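Guest Kitchen Notes

The rental side of our newsletter usually covers cleaning and linens, but several members asked about the small kitchen, so that is the subject for March. Bontu Birhane has hosted at the Degefa house for a few seasons and shared how she sets things up for people who stay two nights or more.

Her main point is that guests cook less than hosts expect. Most of them want coffee, toast and somewhere to put leftovers. She took out the stand mixer and the second set of pots, and nobody has asked for either one.

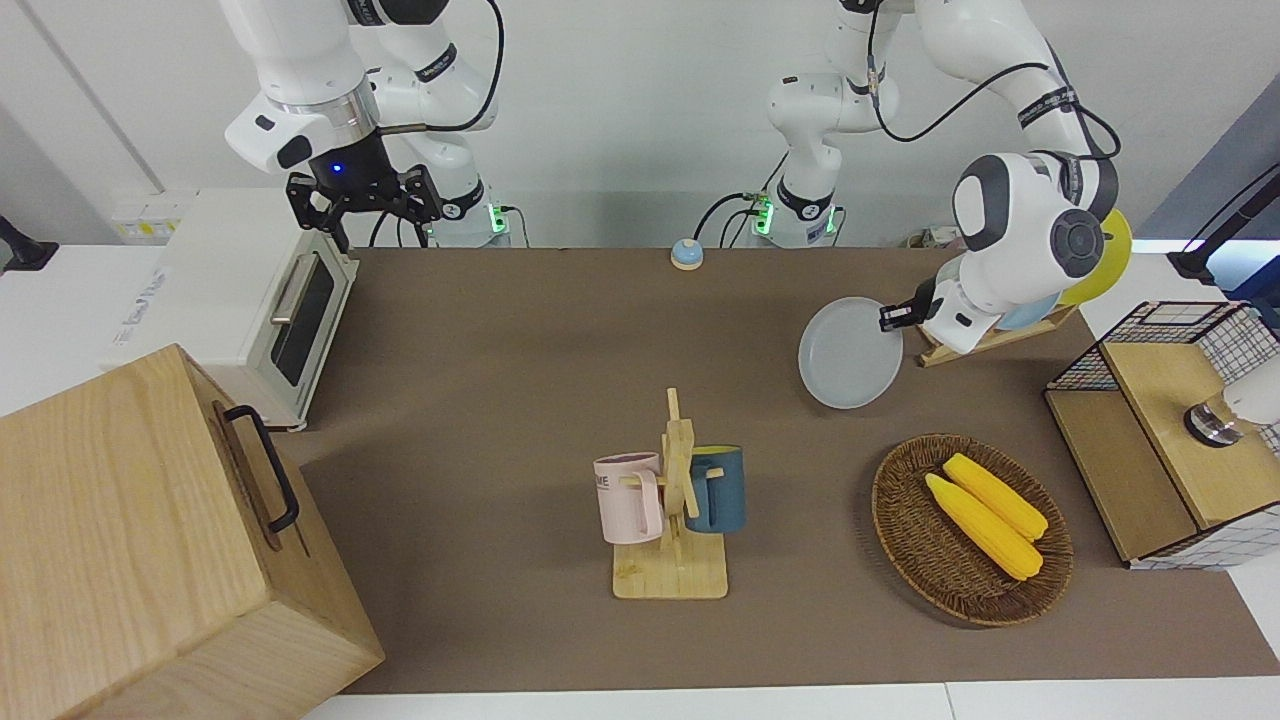

A plate and the toaster oven.

She keeps a welcome card on the counter with the Wi-Fi password, the trash schedule and the number for the front desk at Loretti, where guests can pick up a spare key until 9 p.m. The card is one side of one sheet. An earlier version ran to four pages and guests called with questions that were answered on page three.

Groceries are the part hosts disagree on. Bontu leaves coffee, tea, milk, butter and a loaf from Woso. She spends $70 a month on this across all bookings. Zewditu Gidey, who rents the upstairs unit at Tristulum, leaves only coffee and sugar and sends a list of nearby stores with the arrival message.

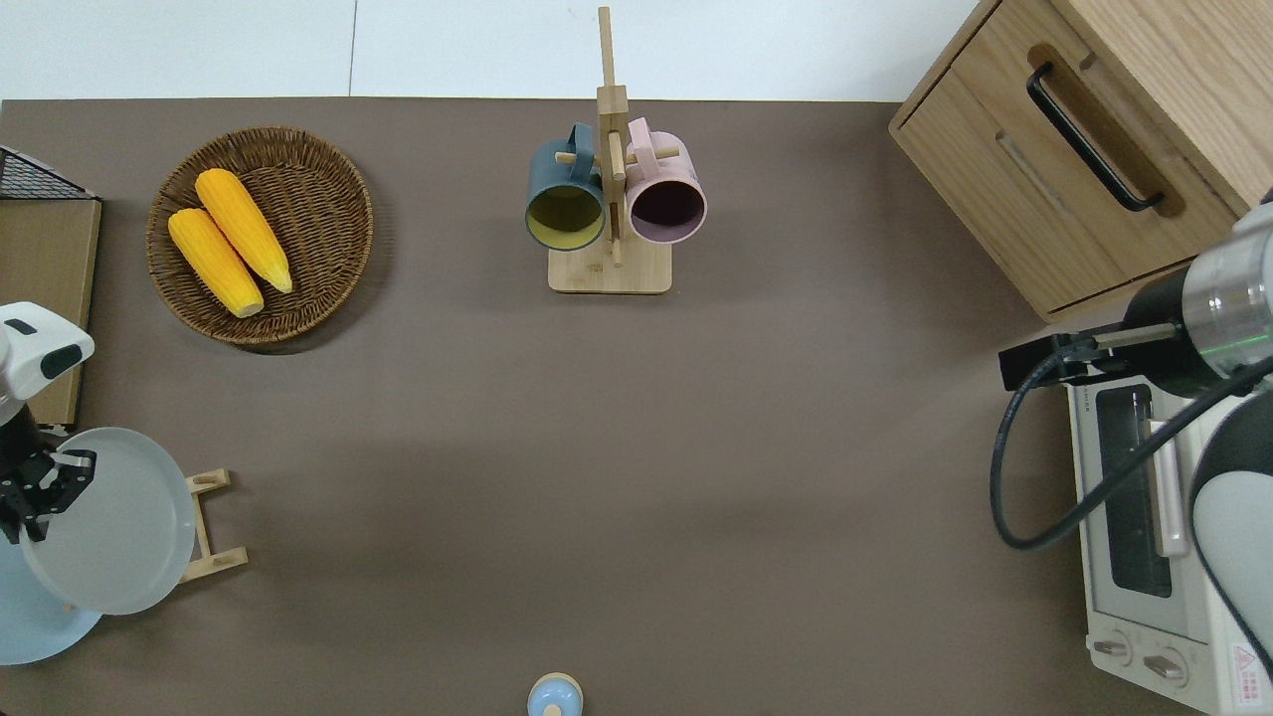

Both of them ask about allergies before arrival. A single line in the confirmation message is enough, and it should go out early so there is time to shop.

Check the drawers between stays. Corkscrews and can openers go missing more than anything else, and Zewditu buys them in pairs. She also wipes down the refrigerator shelves every time, even after a one-night booking, and throws out opened food unless the guest left a note.
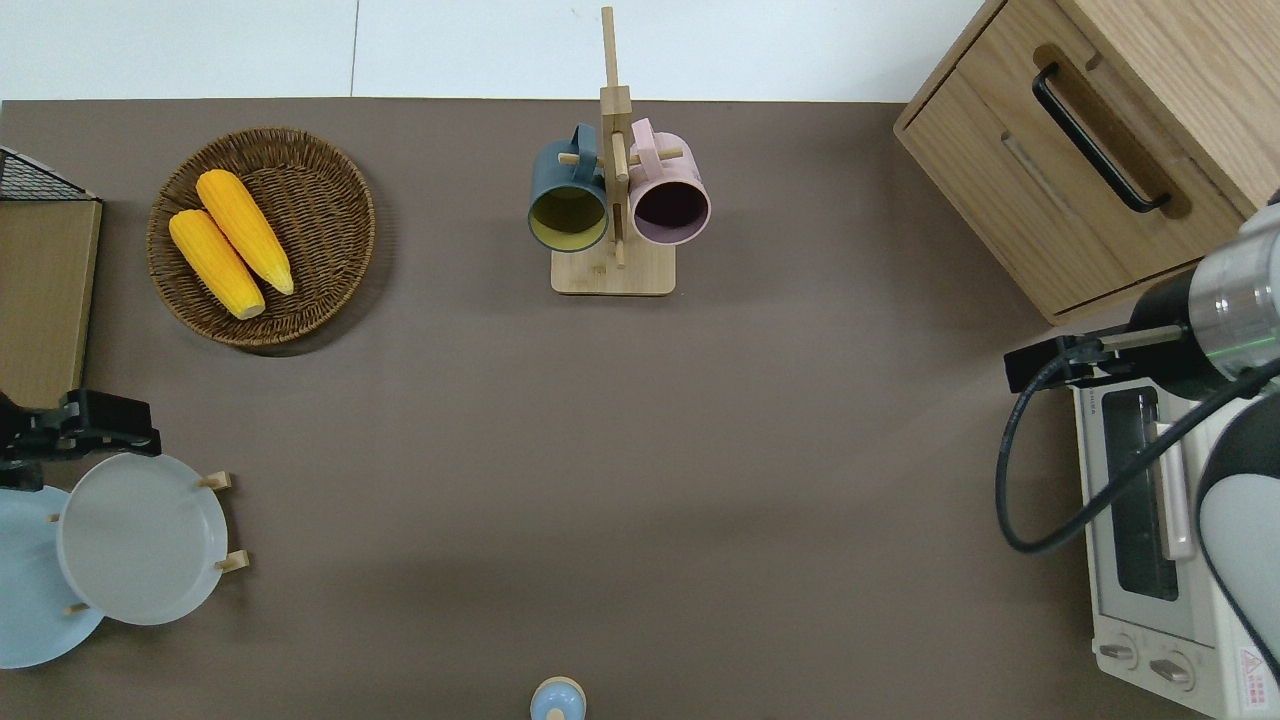
For early departures, Bontu puts out cups and a filled coffee maker the night before and asks guests to text when they leave. Dishes can stay in the sink.

The next issue covers towels and bedding. Send questions to the newsletter desk before the end of the month.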